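Programs > Student Robotics > Reports to Funders
2 min read

Skitent Breakfast Project: where we are in January

Dear Kartini,

Thank you again for your patience while we got the second bench wired up. It has been a busy stretch at Skokerden, and I'm happy to tell you that the students are well into the part of the project they were most excited about, which is getting two arms to share one table and make a simple sandwich breakfast.

As you may remember, the team spent the fall on single-arm work with plastic blocks (a little dull, they would say, though it taught them a great deal). Since the break they have moved on to bread, bowls and plates, and Puspita Lumbantobing has been keeping a very tidy log of every run. The goal we set with you was 200 logged runs by spring, and we stand at 96.

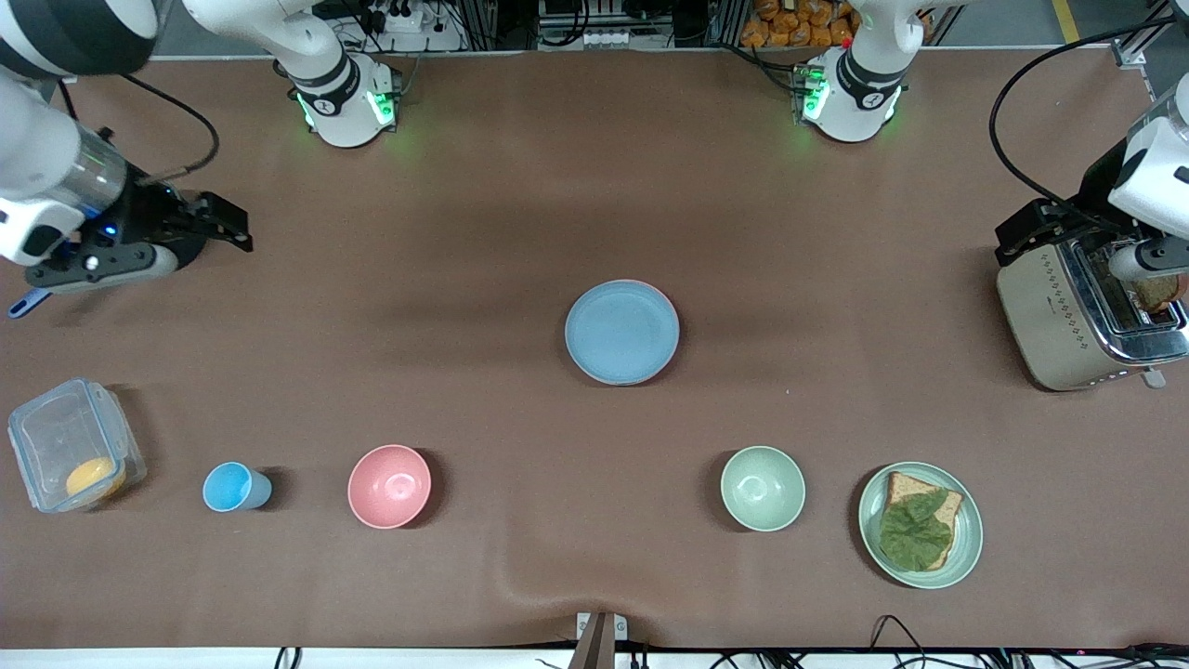
The two arms at the breakfast table, with the left gripper over the toaster.

Toast is still our hardest item. A slice gives way under the fingers if the grip is too firm and slides out if it is too light, and Traian Voicu's group has rewritten the closing routine more than once. They're cheerful about it, and so am I! Of the logged runs, 33 ended with the toast on a plate.

We have spent up to 100 dollars on groceries so far, well inside what you allowed. Next month Kamarul Pasaribu will help the students start on timing, so that one arm can work while the other waits its turn. You would be very welcome to come by and watch.

With warm thanks,
Yanti Goh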